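Saturday at the Givdale money box workshop

The doors on Carrasco Street opened at ten, and by a quarter past there was already a line at the sign-in table. Givdale makes molded plastic money boxes and bath toys, and once a year it lets people walk through the building. I went with Laine Lill, who collects banks of every kind and had been asking me to go for two years.

Parking is behind the building, past the loading dock. The sign at the front is small and easy to miss. Entry was free. You put on a paper badge, you got a folded map, and you waited in the hallway until the next group was called. Our guide was Macarena Henríquez, who works in the finishing department and has been with the company since it moved out of its old place in Clastano.

She started with the molding hall, which was not running that day. The presses were shut down for the weekend and we looked at them from behind a yellow line. Most of what I learned there came from a table of old molds set up near the door. Each bank is made in a mold of two halves, and the seam where the halves meet has to be trimmed. A trimmer holds the piece against a short blade and turns it. Macarena let people handle a few untrimmed pieces, and you could feel the ridge with a thumbnail. The ridge was sharper than I expected.

She also had an old order book open under a sheet of clear plastic. One page had an entry for 171 pigs going to a single toy store. I would have liked to turn the pages, but that was not allowed.

After the molding hall we went up one flight to the sample room. This was the part Laine had come for. The company keeps returned and worn banks there along with new ones, so the designers can look at how a shape holds up after years in a kid's bedroom. The yellow pig is the one everybody in our group seemed to know. Several people said they had one at home or used to.

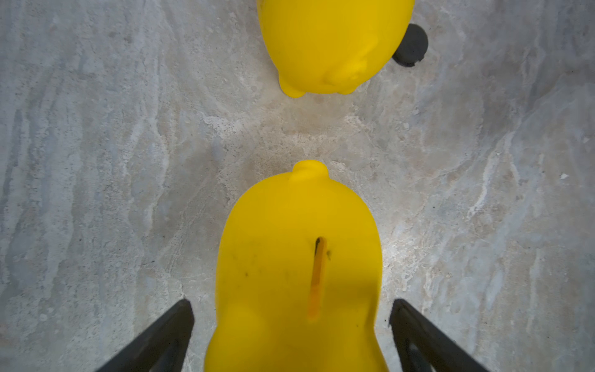 Laine asked about the coin slot, and that turned into the longest talk of the tour. Leandro Figueroa, one of the two designers, came over from his desk to answer. The length of a slot is set by the largest coin the bank is meant to take, and the width is set by the thickest, with a little room added. If the slot is too wide, coins fall back out when a child turns the bank over and shakes it. If it is too tight, the plastic rubs at both ends and the edges go dull. He said the people who write in with complaints are nearly always adults trying to push folded bills through.

He then talked about color. Yellow outsells the rest by a good margin and has for as long as he has worked there. It also shows dirt sooner than the darker colors do. Finger marks collect on the back, where a hand naturally goes, and scuffs show up on any part that rubs against a shelf. Dish soap and a soft cloth will take off most of it. He does not recommend the rough side of a sponge, which leaves a dull patch that never shines again.

A man in our group wanted to know about old banks and whether they are worth money. Leandro said he makes them and does not price them. Laine told the man afterward that condition matters most, and that a missing stopper lowers the price more than a few scratches do.

Stoppers were the next subject. Early banks from the company had none, and the only way to get the coins out was to cut the bank open or fish them back through the slot with a butter knife. I did plenty of that as a child, with a different bank from a different maker. The stopper was added after enough parents asked for it. It goes in the belly, where it is out of sight when the pig is standing up.

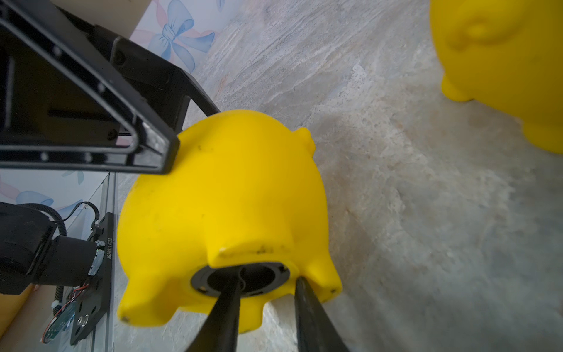

Getting the fit right took them a long time, according to Leandro. A stopper that is too easy will pop out when the bank is full and somebody picks it up. One that is too stiff gets pried at with a screwdriver, and then the plastic around the hole gets chewed up. Grime also works its way into the edges on the underside, and he suggested an old toothbrush for that. If you lose the stopper, you can write to the company for another. They charge postage only.

From there we went to packing. Yamila Cisternas runs that room and showed how the boxes are folded. The banks go in on their feet with a paper collar around the body. She can fold a box in a few seconds. Visitors were invited to try, and most of us tore the first one at the tab. The cardboard comes from a supplier called Nekix and is delivered flat, in bundles of 110.

There was a short break in the lunch room, with coffee, lemonade and plain cookies. The coffee was weak. Children could decorate a bank with paint pens at the long tables by the window, and that was where most families ended up. The pens need some 20 minutes to dry, so if you are bringing children next year, do the painting before the tour and pick the banks up on the way out.

The shop is on the ground floor next to the exit. It sells seconds at a lower price, mostly banks with a visible seam or a cloudy patch. Maximiliano Escobar was at the register and wrapped everything in newspaper. I bought a blue hen. Laine bought two pigs and a bag of spare stoppers, and then went back in for a third pig while I brought the car around.

A few practical notes for anyone thinking of going. The tour takes an hour and a half including the break. There are stairs to the sample room, and the freight elevator can be used if you ask at sign-in. Photos are fine everywhere except at the designers' desks. The shop takes cards, but the painting table was cash only. Next year's open day will be in March again, and the company puts the notice on its front door a few weeks ahead.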